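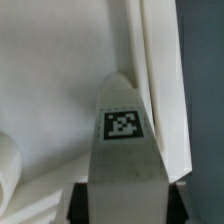 Chapter 14
Reading a Lease

Most people sign a lease before they have read all of it. The document is long, the type is small, and the person with the keys is usually standing nearby. This chapter goes through a standard residential lease in the order its clauses tend to appear and explains what each one commits you to. Chapter 15 covers what to do when one side breaks the agreement.

A lease is a contract that gives one party, the tenant, the right to use property owned by another party, the landlord, for a set period in exchange for rent. The right to use a home is called possession. While the lease runs, possession belongs to the tenant, even though ownership does not. Many of the rules in this chapter follow from that split. A landlord who owns an apartment still cannot walk into it at any hour, and a tenant who has paid rent for years still cannot knock out a wall.

14.1 Fixed Terms and Periodic Terms

A fixed-term lease names a start date and an end date. A periodic lease renews itself, usually every month, until one side gives notice. Some leases begin as one kind and turn into the other. Consider Nayeli Ocampo, who rents a one-bedroom apartment in the town of Dirnness for $705 a month. Her fixed term ends in September. Clause 2 of her lease says that if she stays on and the landlord accepts rent, the tenancy continues month to month on the same terms. She does not need to sign anything new. She does need to know how much notice she must give before leaving, and that figure appears on a different page - in her case, under "Miscellaneous."

Look for the following before you sign:

The length of the first term
What happens when it ends
The notice each side must give, and whether it must be in writing
Any fee for leaving early

Notice rules differ from state to state. Where a lease and a state law conflict, the law generally controls, but the details vary and should be checked locally.

Key terms: landlord, tenant, possession, fixed term, periodic tenancy, notice

Reader comments (2)

Tomoyo Fukuda
In my printing the answer key for 14.1 is on page 49, before the chapter even starts. Is there a corrected version?

Dariusz Tomaszewski
Same in mine. I use this chapter with my evening class and we add our own state's notice rules on a handout. The Ocampo lease works well for group reading.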